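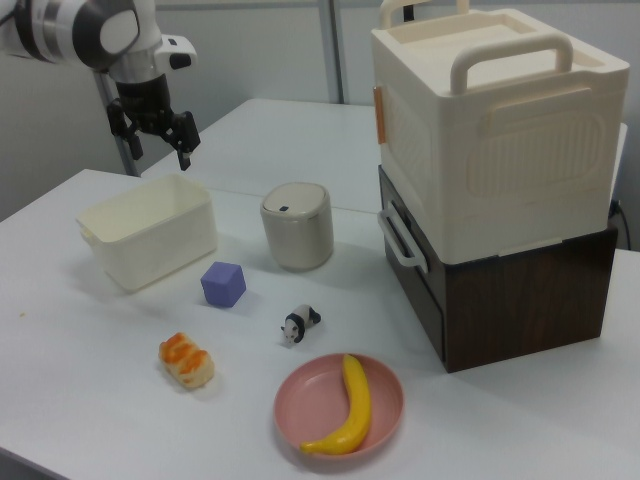

Chapter 3
Collecting Demonstrations

Chapter 2 treated the policy as a function from observations to actions and said little about where its parameters come from. In most of the work covered by this book they come from demonstrations: recorded runs in which a person drives the arm through a task and the system stores what the sensors reported and what the person commanded. The quality of these recordings sets an upper limit on what training can achieve. A larger network does not recover information that was never recorded.

This chapter covers the planning, recording and checking of demonstrations for tabletop manipulation. Section 3.1 defines the terms. Section 3.2 deals with the choice of objects and their placement. Section 3.3 describes the recording procedure, and Section 3.4 the review of finished episodes. Readers who already have a working collection station may skip to Section 3.4, but should first read the definitions below, as usage varies between laboratories.

3.1 Terms

An episode is one continuous recording, from the moment the operator starts the log until the moment the operator stops it. A task is the instruction the episode is meant to satisfy, written as a short sentence: "put the banana in the bin," "place the bread roll on the plate," "open the drawer." A layout is the arrangement of all objects on the table at the first time step. A layout may serve several tasks, and a task should be recorded in many layouts.

Each time step holds an observation and an action. The observation contains one or more camera images, the joint positions of the arm and the opening of the gripper. The action is the command issued by the operator at that step, expressed either as a change in gripper pose or as a target pose. The two forms are not interchangeable. A data set that mixes them without a label is very hard to repair later.

We call an object a target if the task names it, and a distractor if it does not. The distinction belongs to the task, so the same toy banana may be the target in one episode and a distractor in the next.

3.2 Choosing a Layout

Suppose that a table holds a bread roll, a banana on a plate, a toy panda and an open bin, and that every recorded episode moves the banana to the bin. A policy trained on these episodes may reach the banana reliably and still ignore the instruction. Nothing in the data required it to read the sentence. The remedy is to record at least 2 tasks in every layout, with different targets, so that the image alone does not determine the action.

Position raises a similar problem. If the bin always stands on the left, the policy can learn to release on the left. Mapplebeck and Diekmann examined this effect with the Makenwood set, in which 100 episodes had been recorded with the receiving container in one place. The trained policy carried objects to that place after the container had been moved – and opened the gripper over the bare table. Adding 30 episodes with the container elsewhere removed most of these failures.

Large items need separate attention. Cabinets and storage boxes limit the paths open to the arm, and they hide smaller objects from a fixed camera. A layout in which the target is hidden at the first time step is acceptable only if a second camera shows it, or if searching is part of the task. Drawers and lids have a state as well as a position. That state must be written into the episode record, even when no task in the session involves opening or closing anything.

Shape also affects how a grasp is demonstrated. A cube offers pairs of parallel faces, and operators tend to align the fingers with one of them. A curved object such as a banana can be grasped at many points along its length, and two operators will often choose differently. Both choices are valid, but a policy that averages them may close between the two. Sauerland's rule, used in the remainder of this chapter, is to agree on a grasp region for each curved object before the session and to note every departure from it.

Exercise 3 at the end of the chapter asks the reader to draw up a layout plan for a table with one open container, one closed container and a drawer.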